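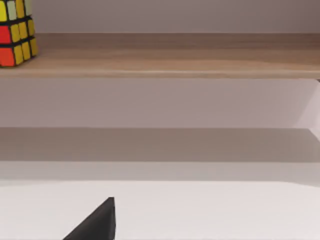 Piroska Simon wrote in to say that I had been unfair to hobbies, and that her brain training app had given her back her memory for names. She does her puzzles every morning before coffee, she is on a streak of 200 days, and she would like me to explain why I am so sour about it.

Fine. I'm sour about it because of the word "training." Training for what? If you practice matching shapes against a clock, you get quicker at matching shapes against a clock. I don't doubt that part. What I doubt is the next step, where the shape matching is supposed to help you find your car in a parking garage. Ask for the evidence and you usually get a score. The score went up. Of course it did, you played the game 200 times.

I paid for Cadeo through most of January. It told me on the second day that my "mental age" was improving, which seemed fast. By the end I had 3000 points in something called Flex and had still left my lunch on the kitchen counter twice in one week. My neighbor Imre Veres swears by the same program and says I quit too early. Maybe. But how long is long enough? The answer always seems to be one more month, at the monthly price.

I have nothing against puzzles. I do the crossword, badly, and I like it — I like the bad puns and the smug feeling when a long one drops in. I would do it if it rotted my brain. What bothers me is that a perfectly good way to waste time now has to be sold as medicine, with a chart.

As for names, Piroska may well be remembering more of them. She also mentioned that she joined a choir last fall, and that she has been writing down who sits where. I'd want to know about the choir before I gave the app any credit.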